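Staff newsletter, Prondura Catering
Reading time: 4 min
Print this page | E-mail this page

Racking plates at Baro: what the arms have changed so far

If you have walked past the dish room at the Baro site lately you'll have noticed people standing at the window, and I admit I'm usually one of them. The arms are racking plates! Real plates from our own shelves, with rims of every color we've ever bought, and I still find it a pleasure to watch.

A bit of background for those of you at Saarela and the smaller kitchens. Last October we started trying out automated racking with Pelex, the company that builds the cells. The idea was simple enough. Plates come out of the wash, somebody picks them up one at a time, stands them in a rack, and does it again until the end of the shift. On a full day at Baro that means 1115 plates. Anyone who has done it knows where it hurts -- the thumb first, then the wrist, then the shoulder on whichever side you favor.

We could have made life easy for the machine by buying one kind of plate and throwing out the rest. I'm very glad we didn't. Our guests like the mix, and so do the people who lay the tables. So the fingers have had to cope with plain rims and ribbed rims, shallow bowls and flat plates, big ones leaning on small ones. Close rows are the hardest part, as there is so little room to get a finger in between two plates without pushing the next one over.
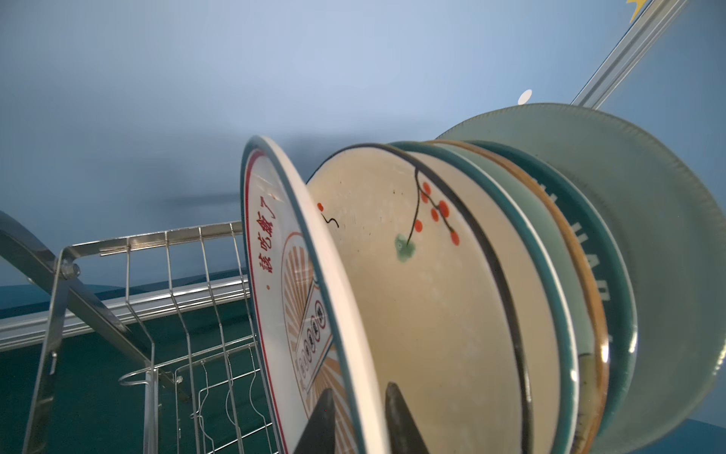
What the job looks like now

The first thing to say is that the dish room crew is the same size it was. Nobody was moved out. What has moved is where people stand and what they spend their attention on.

Sorting has become a proper job. Before, you sorted as you went, half asleep, and put the chipped ones to the side if you spotted them. Now one person has the sorting bench for a whole stretch and looks at every plate on both sides. We pulled 146 with chips or hairline cracks in the first month, and many of those had been going out to tables for who knows how long. The supply office was less thrilled than I was, but the replacements are ordered.

Then there is minding the cell. Three of the crew have done the Pelex training, which takes ten hours spread over a couple of weeks, and they can stop the arms, clear a stuck plate, and start things up again without phoning anyone. They have also become very good at guessing which plates will give trouble. The fingers take a rim quite low down, and if the plate sits a little crooked in its slot the next one goes in crooked too, so you learn to see it coming and step in early. They write each stop in a paper log by the door, and the Pelex people read it every week and change things because of it. I love that log. It's full of drawings.

And the pace is different. The arms are slower than a fast person on a good morning, there's no getting around it, and at the lunch peak two of us still rack by hand at the second sink. But they go at the same speed at four in the afternoon as they did at nine, and that is when the rest of us used to be dropping things.

The noise is down as well, which I hadn't expected to care about. You can talk in there now. Somebody brought a radio.

Questions we've been getting

Will it come to Saarela? Not this year. The dish room there needs a longer table and a new power line first, and we would like a few more months of the log from Baro before asking for either.

Can it do bowls and cups? Cups, no. Bowls are being tried after hours and the results are mixed so far. Please keep bowls in the blue crates and out of the plate line, even when the plate line is empty and the crates are full.

Do I have to work with it? No. The training is open to everyone in the kitchens, and it counts as paid time, but hand racking and pot wash are still on the rota and will stay there. If you'd like to try it for an hour before you decide, put your name on the sheet and one of the trained crew will stand with you. It's good fun setting up a rack and seeing a plate get picked up by its edge and held there, upright, as if it were nothing.
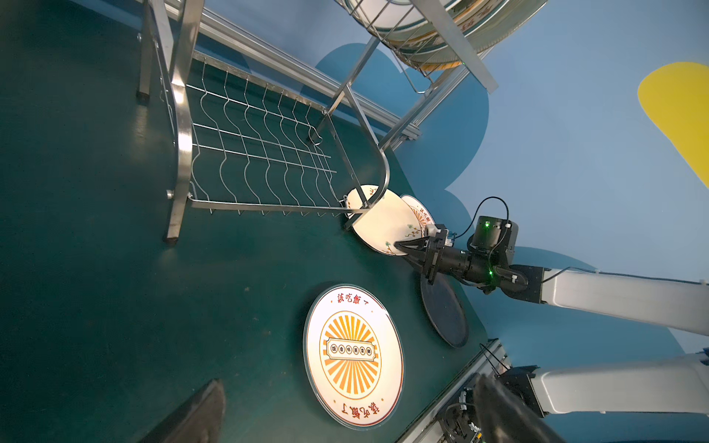

Asabe Afolabi would like it added that the wrists are better but the feet are worse, that minding the cell means standing in one spot far longer than racking ever did, and that a decent mat and a high stool would cost less than any single part of the machine. The mat has been ordered. The stool is waiting for a safety check on where it can go, and I'll report on it in the next issue.

The sign-up sheet for the next round of training is on the board outside the Baro office, and names need to be down by March 31, 2020.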